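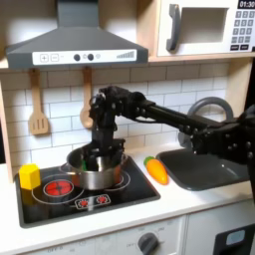

Igor Michalík
Controls and tooling, Odley workshop pages

Odley > Workshop > Bench Tips > Robot Software

Tips for running pick-and-place on a play kitchen

These are notes on the software side of a small kitchen bench: one arm, a pot, a few blocks and toy vegetables. The planner is Wakus, with our own perception node in front of it. Most of this applies to other planners.

Steel pots and depth data

A polished pot reflects the gripper and whatever is behind it. The depth sensor reports holes on the wall and false points inside the bowl. Do not try to repair this with a filter. Fit a circle to the rim, take the center and radius, and put a known cylinder into the planning scene in place of the measured points. Throw away every depth point inside that cylinder before the object detector sees the cloud. If you need to find something in the pot, use the color image and a fixed floor height.

Add the handles as separate boxes. A cylinder large enough to cover both handles blocks too much of the cooktop, and the planner will refuse placements that have plenty of room.

Color thresholds

Red burner graphics and an orange block are close in hue once the exposure drifts. Mask the cooktop graphics by position. They are part of the furniture and can be drawn once by hand in the calibration image. Lock exposure and white balance before drawing the mask.

Use the printed parts as a reference

The microwave display, the keypad and the plus and minus buttons on the hood stay put. At startup, match a small patch of each against a stored image. If any patch has moved more than 20 pixels, stop and recalibrate. The check takes 40 milliseconds here and catches a bumped camera before the first motion. Pick patches the arm does not cover in its home pose. The faucet is a poor choice for this on our bench.
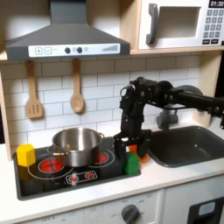
Keep the object list short and dumb. Each entry has a name, a shape, a pose and a time stamp. When the forearm hides an entry, hold the last pose and mark it stale. Do not delete it. A deleted object turns into free space, and the planner will happily route the fingers through it. Stale entries should be refreshed after the arm has backed off, before the next grasp is requested.

Two pieces side by side

When blocks stand close together, the detector may return one blob. Splitting by color works if the pieces differ. After the split, check that the open fingers fit between the pieces at the chosen angle. If they do not, rotate the grasp a quarter turn and test again. Only then spend planning time on it.

Approach and retreat

1. Plan to a point straight above the object, clear of the pot rim.
2. Descend in a straight line at low speed.
3. Close, then read the finger position. Fully closed means nothing was picked up.
4. Rise along the same line before any sideways motion.

Model the hood and the hanging utensils as one solid box down to the spoon tip. The space between them is not useful, and the simpler scene cut our planning failures noticeably.

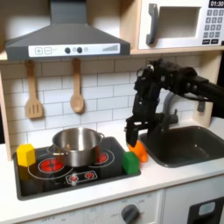
Gripper over the orange piece, between stove and sink.

Logging

Save the scene the planner received along with the path it returned. A path alone cannot be replayed. One run takes 740 kilobytes with images left out. Name the files by run number and keep the config hash inside the file. Run 154 cost me an afternoon in November when two configs had the same name.

Filed under: Bench Tips / Perception / Motion Planning

Comments

Muthu Arumugam
Does the rim fit hold up when the gripper is down in the pot? Mine loses half the edge and the circle jumps toward the handle.

Igor Michalík
Freeze the fit when the gripper is inside the cylinder. Refit after retreat.

Rozália Charvát
We had the stale object problem for weeks. I also grow the padding a little for every second an entry stays stale.

Xuelian Zou
Step 3 fails on thin parts. Compare against the expected width of the object and allow a small tolerance.

Viera Tóth
Which patch size for the startup check? The keypad matches one row off if I crop it tight.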